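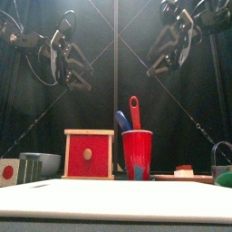
Thursday, May 3, 2018

Weigh-in tomorrow and I'm still 2 over. Not panicking. Sat in the bath till my fingers wrinkled, then lay on the floor with a towel over my face while Neville read me the bout order off his phone. We're fight 5 now, they moved us up, some kid from Lornerine pulled out with a bad hand. Less waiting around. Good. Told Neville his rope idea from February is still the best thing he's given me, two lines strung corner to corner in a big X, same as the cables crossing on that black backdrop, and me ducking under one then the other till my thighs went. Hated it. Can slip a jab now though.

Endora girl is a southpaw. Long arms, drops her right when she's tired, and she gets tired. Watched her last one 3 times. She nearly got stopped in the second and then won it on the cards, which I don't get at all. Plan is body, body, body, then see. Neville wants me off the fence. I know. I KNOW.

Pads tonight were short, just enough to sweat. Left hook felt late. Right kick fine. Shin still tender where Uniyal checked me last week, didnt mention it to anyone, taping it.

Need: mouthguard (the blue one, not the chewed one), groin guard, both pairs of shorts, rice, bananas, the medical form!! Bus to Akemska leaves early and it's 71 miles so no chance of coming back for anything.

Mom rang. Said she might come, might not. Told her it's fine ether way. Kind of is.

So thirsty. Two sips and bed.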